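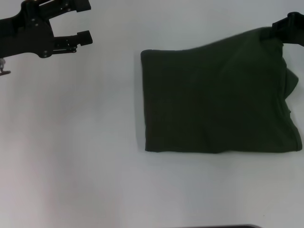 T-shirt folding: thirds or in half? (drawer is winning)

olvera_attic
Posted in May, 9:14 pm
OK laundry people, I need help! I've got one deep dresser drawer and something like 30 tees, and every time I pull one out the rest go with it. I've been folding in half, then in half again, like my mom did. Should I switch to long thirds?

pimum754
Thirds, all the way. Sides in first, sleeves tucked back, then fold it up from the bottom. My strips look like this before the last fold:

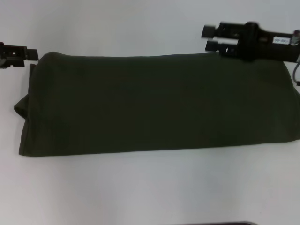 Dark green tee, long strip stage. Bit of fabric poking out at the left end.

hafthor_e
Nope, sorry. Long strips are fine for thin shirts but a heavy cotton one springs open by morning. I roll mine and I'm not going back.

pimum754
Rolling gives you wrinkles right across the chest though?? Smooth it with your palm before each fold and it stays put.

olvera_attic
Mine come out crooked whichever way I go, and I think I'm messing up at the very first fold. I've been starting with the sleeve and side together, on a slant,

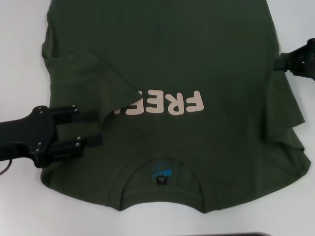

and then the second side never matches the first, so I get a fat end and a skinny end. Should the edge run straight down from the shoulder?

mesura_kay
Yes! Straight down, parallel to the side seam. And flatten the other sleeve before you touch anything. Print side down if you want the lettering on the outside when you're done.

hafthor_e
Or roll it. Just saying.

olvera_attic
Trying Kay's way tonight, will report back on the drawer.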